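Home Forums Kids' Rooms & Play Secondhand Finds Search Log in

Play kitchen: keep the wood top or paint it?

trolteck_mom
We picked up a used play kitchen in June and I have been poking at it ever since. White cabinets, wood counter, a white sink piece with one of those big curvy gooseneck faucets (my favorite part, honest to goodness). I paid 80 dollars for it and I still feel good about that. My question is the counter. There's a darker stained patch on the right side, over by the sink, and I can't decide if I sand it, paint the whole thing white or just leave it alone. 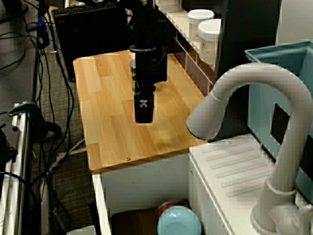
My sister says paint. I keep going back and forth because the planks are such a nice warm color, and with everything else white I'm scared it'll look like a dentist's office. Also there are little screw heads showing in the top and I don't know if you sand over those or take them out first??

dirketti9
Don't paint it! We painted ours and it chipped in 2 weeks. Kids bang cans on that thing all day long. Sand it by hand, fine paper, put some oil on it that's safe for kids and be done.

borkavbridge_ben
Gonna disagree with dirketti9. Paint holds up fine if you prime first and let it cure. Ours has been white for years and it wipes clean. Raw wood next to a sink is asking for more stains, even a pretend sink, because somebody WILL bring real water.

dirketti9
Primed mine. Still chipped. But sure.

trolteck_mom
Ha, okay you two. I should have said there's more wood than just that bit, the stove sits on its own wood section too, so if I paint one I'm painting both. And there's the dark tile behind the counter with the white grout, which I love and am not touching. The pretend food lives out on top for now, mostly the cans.

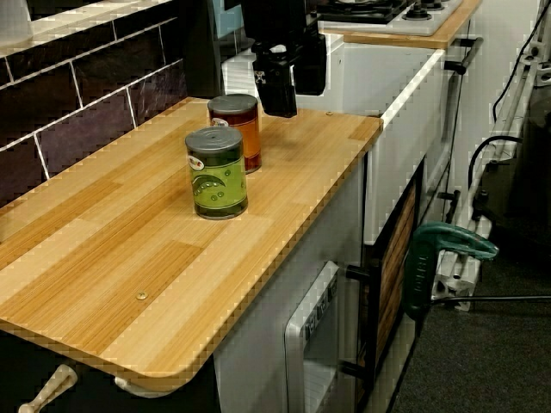 Reading time: 2 min

I like how the pea can looks on the wood, is that a silly reason to keep it? The green really pops. I also need to do something about that cabinet door with the wood-grain panel, I don't like it standing open. Magnet catch maybe?

Hideaki Koyama
Magnet catch, yes. Take the screws out before you sand, put them in a cup, then put them back in the same holes. And I vote wood. With dark tile you want something warm under it.

sasaki_183
I'd leave the stain too. It's a toy, it's going to get another one by Thanksgiving.

borkavbridge_ben
Outvoted, fine. At least seal the sink side.

trolteck_mom
Sealing it! Wood stays. Will pick up sandpaper and a catch this weekend and report back.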